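From: Tuulikki Lindqvist
To: Jestby shared workshop list
Subject: Re: [jestby-list] Tool library – paper cards or a spreadsheet?

Dear all,

Thank you to Adeel for starting this, and sorry that I answer slowly. I was away for most of July and I wanted to read all the messages before I wrote something.

Adeel Magsi wrote:

> Hello everyone,
>
> At the last meeting we talked again about the lending. We have over 120
> tools on the list now and the exercise book by the door is full. Two
> pages have come loose and one of them had the loans from spring on it.
> I would like to move everything to a spreadsheet that all members can
> open on their phones. Ezekiel prefers cards in a box. Before we spend an
> evening typing, can people please say what they would really use?
>
> Also, the sander is still out. If you have it, please write to me, I
> will not be angry.
>
> Adeel

I have used both systems, so I will tell what I remember. Before I moved here I was a member for eight years in a tool library in Oltis. It was bigger than ours and had its own room behind a bicycle shop. When I joined they had cards. Each tool had one card, and when you borrowed the tool you wrote your name and the date on the card and put it in a second box. In the evening the person on duty looked through the second box. It took perhaps ten minutes and it worked well, except that the handwriting of some members could not be read by any other human.

Then we changed to a spreadsheet. For the first winter it was a pleasure. You could see from home if the tile cutter was free, and you did not have to walk there in the snow for nothing. But people forgot to mark the tools as returned. They came in, hung the tool in its place, talked a little and went home. After a year the spreadsheet said that a third of the tools were out, and most of these were in the room.

So my answer to Adeel is a little annoying: I would use the spreadsheet to look, and the card to borrow. One person copies the cards into the spreadsheet once a week. I can do this myself until Christmas, if somebody shows me where the file is kept.
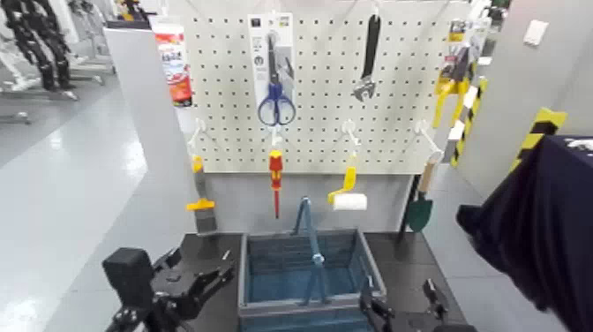 Whichever system we choose, I think the numbering needs more thought than the software. In Oltis each tool got a number in the order it was bought, so number 14 was a plane and number 15 was a ladder. You had to know the list by heart to find anything. Later we gave each group its own letter, with W for wrenches, C for cutting, M for measuring, and the numbers began again from one inside each group. With an adjustable wrench hanging on a pegboard, the tag can go on a string at the handle and it is done in a minute. It is more difficult with things that are still on their shop card, such as scissors with blue handles in a blister pack. If the number is written on the card, it goes into the bin on the day the first borrower opens the package. I would put the number on the tool itself from the beginning, also when this means that we open the package. Paint marker stays longer than tape, and on rubber handles I would use a small metal tag.

Some smaller points, in no special order.

Deposits. Jamie Greenwood asked if we should take 100 for the power tools. In my opinion this is too much for students and for people who have just moved to Guver. We took no deposit in Oltis and in eight years we lost very little. What was lost was mostly drill bits, and a deposit would not have helped there.

Loan time. Two weeks is fine for hand tools. For the floor sander it is too long. Most people need it for a weekend, and then it stands in their hall because it is heavy to carry back.

Reminders. Please let us have a person who telephones, and not only automatic messages. Aarne Vainio did this for the book exchange and I remember that people brought the books back quite fast. He is a friendly man on the telephone but he does not hang up before you have said a day.

Broken tools. There should be one shelf for them and a pencil on a string. Many people are shy to say that they broke something. If they can write "switch does not work" on a piece of paper and leave it, they will do it.

I have one question also. Esposito wrote to us in spring that we could have their old card cabinet, the grey one with the small drawers. Did anybody answer them? If not, I can write today, but I have no car, so someone must help with the transport. I measured our corner beside the window and it should fit if we move the coat rack.

And Adeel, I do not have the sander. I had it in May and I brought it back, it is written on one of the loose pages.

With kind regards,
Tuulikki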